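Is the Ukeck hand-held gripper kit any good for laundry demos?

Posted in Home Robots > Kits and Add-ons

I'm looking at the Ukeck kit, the one where you hold a gripper in each hand, do a chore yourself, and the recordings go off to be used for training a robot arm. I already own the arm, a Burdale that has so far learned to point at things. The kit comes in a 2-gripper version, and the listing says it handles "all household textiles," a phrase I last saw on an iron that ate a curtain.

I want to record folding clothes. I don't have a spare table, so this would all happen on the couch. Has anyone used it on soft stuff? Is the grip strong enough for something heavier than a T-shirt? And do the pads mark light fabric? I have emailed Ukeck twice and received a very nice brochure both times.

Ester

3 answers

Burdale_Owner_Club

Never used the Ukeck but I have the Burdale arm and it's great once you update it. Did you update it?

(2 people found this helpful)

foldedcorners

I've had the same version since November and laundry is nearly all I do with it, mostly on the couch. So, in the order you asked.

Soft stuff: yes, with patience. The fingers open wide and close flat, and you'll do well with anything that already has an edge sticking up. A waistband or a hem is easy. A T-shirt lying perfectly flat is a sheet of paper on a wet counter, and you'll spend your first evening poking at it. Go in low, with the fingers spread, and let them push up a little ridge of cloth before you squeeze.

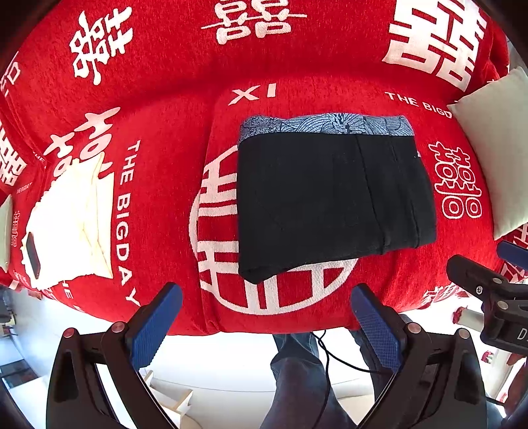
Fingers wide open, two folded pieces on the seat, couch cover by someone with a big day coming.

Grip: better than I expected, and the textured pads deserve most of the credit. They hold a double layer of cloth without complaint. Where I lose things is on the lift, when I pinch near a corner and the rest of the garment decides to stay home. Take hold closer to the middle of the top edge and most of that goes away. You can feel the squeeze in your hand, so you'll know pretty soon if you have one layer or both, though my first 21 folds would suggest otherwise. I threw those out. 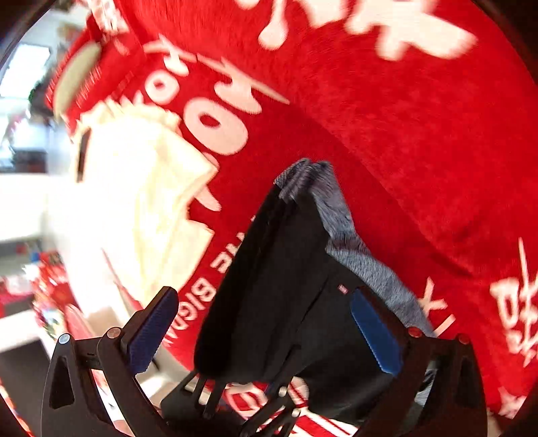 Black garment up between the pads, gray fabric along its top edge.

Marks on light fabric: I haven't had any on cotton. I keep the pads clean with a damp cloth and I wouldn't try it on silk, mine or anybody else's.

Things the brochure leaves out. Bright sun plus a white shirt gives you a glowing blob with sleeves, so pull the shade or do the pale things in the evening. A plush couch cover grabs at the clothes, and when you drag a shirt, the cover comes along for the ride. Tuck it in hard behind the seat before you start. Route your cables so you aren't sitting on them. And your forearms will be sore for the first week in a place you didn't know you had.

Would I buy it again? Probably. I'd wait for a sale. The manual reads as if it was folded by the product. As for whether your arm learns anything, that depends on the software you feed the recordings to, and I'd ask the Burdale people about formats before paying. Mine needed a converter, which I found on page 3 of a forum thread that was otherwise about vacuum bags.

(Marked as best answer)

K_in_the_basement

Mostly agree with the long one above, except about the couch. I'd get a folding table. I tried it on the couch with the Ekström kit, which is the same general idea with worse pads, and the cushions sink wherever you press, so every fold starts from a different height. You can argue that's good variety for the robot. My back didn't argue it.

Also, Ukeck does answer support questions if you use the form on the site and pick "billing" as the topic. Pick "technical" and you get the brochure.

Comments on this page

Ester: Picked "billing." Got a reply before lunch. They say the pads are sold separately if they wear out and that they can't comment on silk. Ordering the kit, and yes, I updated the arm. It now points at things faster.

foldedcorners: Get the spare pads in the same order, the shipping on them alone is silly.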